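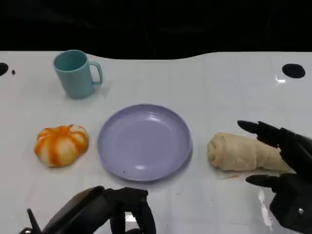

Kirsten Gauthier had been answering questions for most of the morning when she sat down with me on a stack of chair pallets at the back of the Gullby workshop. The Tuesday open day had started at nine and the line was already out to the parking lot. She runs the handling group, eight people in a converted dairy on the Sirnport road, and the part of the visit everyone wanted to see was hers: a white table, a lavender plate, a teal mug, and a black hand going after a bread roll. "People think we picked the roll because it's easy," she said. "It's a pain. The mug has a handle and stiff sides. The roll is longer than it is wide, the surface is all folds, and you have to get a finger on one side and a thumb on the other before you close."

The task in the demonstration is to put the food on the plate. It can be described to a four-year-old, and several four-year-olds had it described to them while I was there. Gauthier says that was the point of choosing it.

"If I show a visitor a circuit board being assembled, they nod," she said. "If I show them a plate and a roll, they've got an opinion. They've all set a table. They'll tell you it's too slow, or it's going in from the wrong side, and quite often they're right about the side."

She came to the work from physiotherapy. For six years she treated hand injuries at a clinic in town, and she still talks about grasping the way a physio does, in terms of what the thumb is doing. The lab's founder, Huw Lougher, hired her after she came to an earlier open day and spent most of it arguing with him.

"He had the hand coming straight down on everything, like one of those claw games at the fair," she said. "I told him people don't pick up a bun that way unless it's in a bag. We had a long talk about it beside the coffee urn, and he phoned me in April."

Lougher, who was looking after the doors when I found him, remembers it the same way. "She was rude about my thumb," he said. "She was correct about it, so I offered her a job. It took me a while to find the money, but I offered."

I asked Gauthier how the hands learn to do what they do. She said that most of it comes from people. An operator in the next room wears a pair of gloves and a headset and does the task through the robot, over and over, and the recordings are what the software is trained on. For the food and plate task they had 3,414 recordings as of the night before the open day. She knew the number because she had been asked to put it on a poster.

"A lot of those are bad," she said. "I mean the person dropped it, or bumped the plate, or sneezed. We keep some of the bad ones if they recovered well. If you only ever show it perfect runs, then the first time the roll slips it has no idea what to do next."

The operators work in turns of 50 minutes and then have to take a break. Manon Tremblay has been doing it the longest. She used to ice cakes at a bakery in Sirnport, and Gauthier gave her the floor for part of our conversation because, she said, Tremblay knew more about the table than she did.

"The shiny top is the hard part for me," Tremblay said. "You get the lights coming back up at you off the table and off the plate as well. When you're standing there in person you don't notice it, your eyes just deal with it. In the headset you do notice. I asked for a tablecloth and was told no."

Gauthier confirmed that the answer was no. Kitchens and cafeterias have shiny surfaces, she said, and if the system can only work on a nice dull cloth they would sooner find out now. They do change the objects every few days. The orange and white striped pumpkin was fairly new on the morning I visited, and Tremblay doesn't care for it. "It's squat and it's got those lobes all the way round," she said. "Your finger wants to sit in a groove, and the groove's never where you'd like it."

The visitors' questions ran along a few lines. How much does it cost, will it do dishes, will it take my job. I asked Gauthier which one she heard the most.

"Dishes," she said. "By a mile. And I tell them no, not this one. I don't like water near those hands. You'd need a sealed glove and we haven't got one we like."

On jobs she was more careful. The lab's main backer is Vonitz, which makes meal-tray equipment, and the plan is for tray assembly in places that can't keep staff on the early shift. She said she had been to two care homes to watch trays being made up at five in the morning and had met people who would be glad to give up that part of the day, and one woman who would not.

"She'd been doing it for years and she liked it. She liked the quiet. I don't have an answer for her that I'd be comfortable giving out on a tour. I told her what we were working on and that it was a long way off, and she gave me a muffin."

How long is a long way? Gauthier wouldn't name a year. On the previous week's test, with the objects in places the system hadn't seen, they ran 100 attempts overnight and it got the roll onto the plate in more than half. She would not be pushed to an exact figure because, she said, two people had scored the video and they didn't agree on what counted. One of them allowed a roll that was hanging over the rim. The other didn't.

"Clifford's the strict one," she said, meaning Clifford Grewal, who looks after testing. "He says if you'd send it back in a restaurant, it's a fail. I've been out to eat with Clifford. He sends back a lot."

Grewal was running the second demonstration, upstairs, where people could try the gloves for themselves. I had a turn. I knocked over a cup on my first try and on my second I squeezed the air a good hand's width in front of it. The boy ahead of me, who might have been ten, had managed it straight off. Grewal said that younger visitors generally do better and that he'd stopped mentioning it to their parents.

What surprised me most downstairs was how long the hand waits. It will come in over an object with its fingers open on either side and then hang there. The crowd goes silent and leans in, and someone usually tells it to hurry up. I asked Gauthier what it was doing in that time.

"Small corrections," she said. "It's looking again, more or less. We could make it go faster and it would look better for the open day. Huw wanted to. But then I'd have people going home with the wrong idea, and I'd have squashed rolls."

She does want it to use the left hand more. For a job like this one it tends to leave one hand sitting idle near the edge of the table while the other does everything, which no person would do for long. Yu-na Moon, a graduate student who joined the group over the winter, is working on having one hand steady the plate while the other loads it. Moon told me it was "going okay," and when Gauthier walked off to see about a blown fuse she changed that to "going slowly." The recordings for two-handed work take longer to make, and the operators find them tiring.

By early afternoon the line had thinned out and a group from MacPherson College had the table to themselves. They asked better questions than I had. One wanted to know if the hand could feel the roll or only see it. Gauthier said it could feel a bit, at the fingertips, and that she wished it were a lot more. In the clinic she'd had patients who had lost the feeling in two fingers but still had all their strength, and they dropped things constantly.

"Everybody gets excited about strength," she told them. "Grip strength is the first thing people used to ask me about as a physio, too. You need hardly any of it to butter toast."

The Gullby workshop holds its open day twice a year. Entry is free, but the glove sessions upstairs need to be booked, and Gauthier asked me to pass on that there is no parking on the dairy side of the road.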